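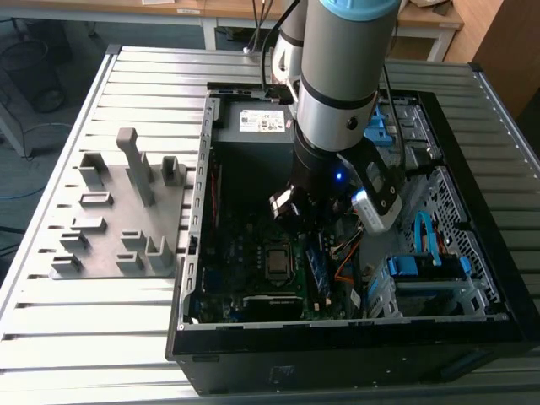
Svetozár Hudec

Lovier Curtain Track, Ceiling Mount

The Lovier is a hand-drawn curtain track made by Nornberg for direct mounting to a ceiling or to the underside of a window recess. It is an extruded aluminum profile with a single channel and a closed top, drilled at the factory for screws. The profile is 11 mm high, low enough that a curtain with a standard heading covers it completely from the room side when the track is mounted close to the window. There is no cord and no motor. The curtain is moved by hand or with a draw rod, which is sold separately.

Lengths and cutting

The track is supplied in two lengths, 2,000 mm and 2,732 mm. The longer one is shipped as a single piece, so check that it will go up the stairs before you order it. Both can be cut with a fine-toothed hacksaw or a miter saw fitted with a blade for non-ferrous metal. Cut from the end without the factory notch. The notch holds the end stop, and if it is removed the stop has to be fixed with the small set screw in the accessory bag instead.

File the inside of the channel after cutting. A burr that can barely be felt with a fingertip will still catch a glider, and most of the returns we see for "sticking" have a rough cut at one end. Wipe out the filings before loading anything.

Two lengths can be joined with the splice plate, which slides into the upper slot and is locked with two grub screws. The joint is visible from directly underneath. Place it where the curtain will be stacked or behind the overlap – a joint in the middle of the run is felt as a slight click each time a glider crosses it. Mount a screw on both sides of every joint, as close to the joint as the drilling allows.

Fixing

Screws and anchors are not included, as the right ones depend on the ceiling. For a wood joist, use a flat-head wood screw that sits flush in the countersink. A raised head will stop the gliders. For drywall between joists, use hollow-wall anchors and keep to lightweight or medium fabric. Concrete needs a plug and a matching screw.

Use every predrilled hole. Leaving out alternate holes on a light sheer does no harm at first, but the profile can bow slightly between fixings over a hot summer, and the next curtain may be heavier. If a hole falls where you can't drill, make a new one next to it and countersink it from below.

Snap a chalk line on the ceiling first. Measure from the window wall at both ends and once in the middle. Where the wall is not straight, follow the straight line and ignore the wall.

For a full-length curtain, leave enough space behind the track for the fabric to clear the sill and any radiator. With a wave heading the fabric swings equally to the front and back of the track, and the clearance has to allow for the rear half of the wave at its deepest.

Gliders

Two kinds of glider fit the channel.

The standard glider has a fixed eye and takes any ordinary curtain hook. Gliders are loaded from the end before the stop is fitted. They are loose in the channel and spread out according to how the curtain is hooked.

The Kudo glider comes on a cord that holds each glider 60 mm from the next. It is intended for snap tape and gives an even wave from ceiling to floor. Kudo cord is sold in a coil and cut with scissors midway between two gliders. To find the number needed, divide the track length in millimeters by 60, round down, and add one if the result is odd. The curtain maker will ask for this number, and the tape must have a matching snap count.

Do not mix the two types on one curtain. They can share a track if two curtains meet in the middle, but the headings will hang at slightly different heights.

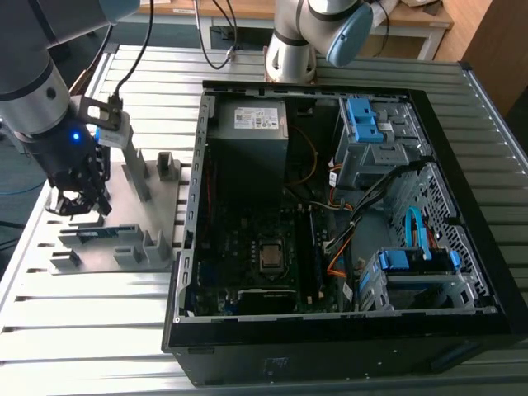
Mellow Window Coverings Department

Finish and care

The finish is a matte powder coat, in white or dark gray. White in the longer length is out of stock and is expected again in April. Dark gray is available in both lengths.

The channel is not coated to full thickness on the inside, and cut ends show bare metal. The end caps cover this. If the track is painted to match the ceiling, mask the slot and keep paint out of it entirely. Paint inside the channel can't be removed cleanly.

Dust the track with a dry cloth. If the gliders begin to drag, run a little dry silicone spray along the slot and draw the curtain back and forth a few times with the fabric unhooked, so the spray does not mark it. Oil and grease hold dust and should not be used.

Bathrooms with a window that opens are acceptable. The track is not intended for use as a shower rail.

What it does not do

The profile can't be bent. For bay windows, straight sections can be mitered to meet at the corner, but a glider will not travel around a miter, so each section needs its own curtain. A bendable track is listed below.

There is no wall bracket for this profile. The slot faces down and the screws go up through it, and turning it on its side puts the load on the wrong part of the glider.

In the box: track, two end stops, two end caps, accessory bag with set screws, fitting sheet. Gliders, splice plate, and draw rod are ordered separately.

Page revised 23 February 2020.

Comments

Ridgeline: Put up two of the long ones in a bedroom with a sloping ceiling at one end. Went fine. The fitting sheet says to start at the left, I started in the middle and worked out, which made it easier to keep on the line.

tessa_m: Does the splice plate come with its own grub screws or are they in the accessory bag? I have the bag and I don't see them.

Window Coverings Dept.: They are packed with the splice plate. The two in the accessory bag are for the end stops.

tessa_m: Found them, taped to the back of the card.

Orrin: I used the 60 mm cord with pencil pleat tape I already had and it looks bad. The page does say snap tape, so my own fault. Changed to the plain gliders and it's fine now.

plumbline: Would like a version that can be recessed flush in drywall. Is one planned?

Window Coverings Dept.: Not from Nornberg at present.

Related items

Kudo corded gliders, coil
Lovier standard gliders, bag
Lovier splice plate
Draw rod, clear, with clip
Nornberg bendable track, ceiling or wall
Snap tape for wave heading
Hollow-wall anchors, small pack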